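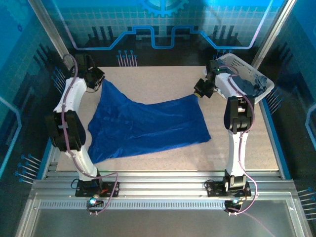
Poltness Football Club is looking for a part-time kit and equipment assistant for the coming season. The job covers the first team and the reserves, home and away, and it is mostly hands-on work in the kit room and the locker rooms. A lot of it is laundry. You will work under the head of equipment, who has been with the club since we moved to the Kershaw Road ground.

Clubs > Poltness > Work With Us > Matchday Staff

2 min read

The work

On matchdays you arrive three hours before kickoff and lay out shirts, shorts, socks and warm-up tops for a squad of 24. You check names and numbers against the team sheet, pump and test the balls, and fill the water bottles. After the game you collect everything, sort it and start the first wash before you leave. For away games you also load and unload the van.

During the week there are two training sessions, both in the evening. You set out cones, bibs and small goals, and bring them back in afterward. You will also keep the stock list up to date and tell the office when tape, studs or laces are running low. Small repairs to nets and bags are part of the job.

Hours and pay

The post is 27 hours a week from August until the end of the league season, with extra hours if we are still in the Paltholm Cup after the group stage. Matchdays are paid at a flat rate of $100 on top of the hourly wage. Travel to away games is on the team bus or in the van. Meals are provided on away trips. You get a club jacket, two polo shirts and a season pass for one family member.

What we ask for

You need a valid driver's license and must be comfortable driving a full-size van. You should be able to lift and carry kit trunks, and be free on most weekends. Experience at another club, school or college is useful but we will train the right person. You do not need to have played the game. A background check is required for everyone who works near the youth teams.

Players and coaches talk freely in the locker room. Team news, injuries and anything else you hear there must stay there until the club has announced it.

How to apply

Send a one-page letter and the names of two references to the club office, or hand them in at the Trudum Stand reception on any weekday before 5 p.m. Please say in your letter when you could start and whether you can work midweek away games. Applications close on 30th August. Interviews will be held at the ground the week after, and will include a short tour of the kit room.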